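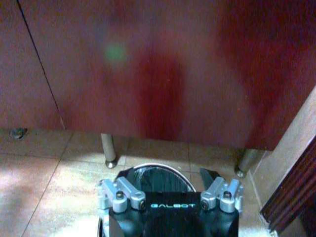 5 September 2021 – by the Ondura Heritage Pages
Reading time: 2 minutes

The Flendville Museum of Craft and Custom is a regional museum in the old market quarter of Flendville, devoted to the everyday skills of the Likelska valley and the people who have kept them going. It looks after 939 objects, from butter moulds and basket knives to a much-loved set of painted sledges, and it is the sort of place where visitors come in for ten minutes out of the rain and are still there when the bell rings for closing.

The collection began in a schoolroom, where weaving samples and farm tools had been put away in cupboards over a good many years. When the school moved, the town took over the building and opened it to the public, at first only on market days. There are now 14 rooms on two floors, with the textiles upstairs, where the light is gentler, and the heavier trades such as coopering and wheel-making down below.

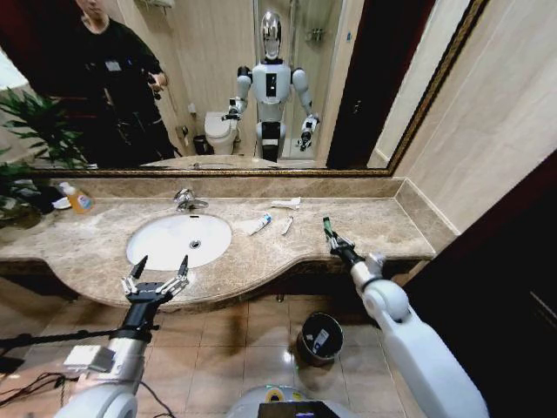 The Riquelme Room, on the upper floor, is given over to washing, bathing and dressing, and it is a great favourite with families. Its oldest pieces are plain earthenware basins and tall water jugs, which were carried from the kitchen to the bedroom and back again every morning – a heavy job, and usually one for the youngest in the house. People used to a white oval sink set into a marble counter, with a single-lever tap behind it and a big gold-framed mirror above, often stop for quite some time over the little shaving glasses, many of them hardly larger than a saucer. The labels give the local dialect word for each object alongside the standard one.
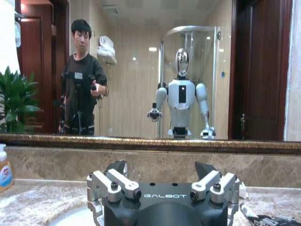
Dialect has in fact become one of the museum's main interests. Its sound archive holds 200 recordings of valley speakers talking about their work, their feast days and their cooking, and most can be listened to in the reading room on the ground floor. A printed word list grew out of these and is still being added to, with new entries put up by the front door each January so that visitors can pencil in their own family's version.

Last updated: 5 weeks after first publication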